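The Night Packers

When Seltton bought the arms, the manager told us that no one would lose a job. This was true. We were 4 on the night shift and we stayed 4, but the work went out of our hands, and I did not know where to put them.

Before, I packed the bags myself. I had a way for it, the heavy things low, the bread on top, and if an order was from Ukerwood, where many old people live, I tied the handles loosely. In one night I could pack 167 bags. Now I had a chair, a screen and a red button, and I watched.
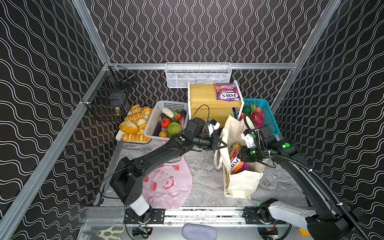

My first week in the chair I pressed the button too often. Every time a gripper closed on a packet of biscuits, I felt the biscuits break in my own fingers. Then I opened the bag to check, and they were whole. The manager showed me the number of my stops in a colour chart. He was polite about it.

Wei, the town where I was born, had a cannery, and my mother worked there until the machines came in August. She used to say that the worst was the quiet between the women. I understood her only now. When we packed, we talked across the table about children, rent, the price of tomatoes. In the chairs we faced the glass, each with her own screen, and our tea went cold.

So one night I turned my chair around. I left the screen at my shoulder and asked if anybody still remembered how to fold the thin plastic bags into triangles. 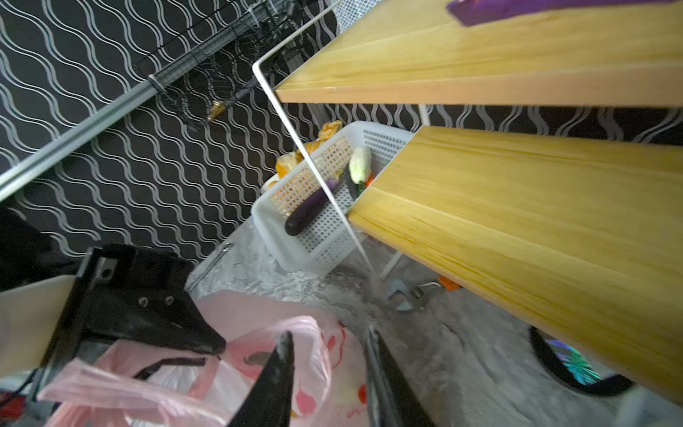 Xiuying Du said she remembered, but she would not do it for free, and that I should watch my screen, because a machine does not know that the old people in Ukerwood have sore hands. Then she turned her chair too. I pressed the button, went in through the side door and loosened the handles of one bag.

It cost 730 seconds on the chart. The manager has not asked me yet.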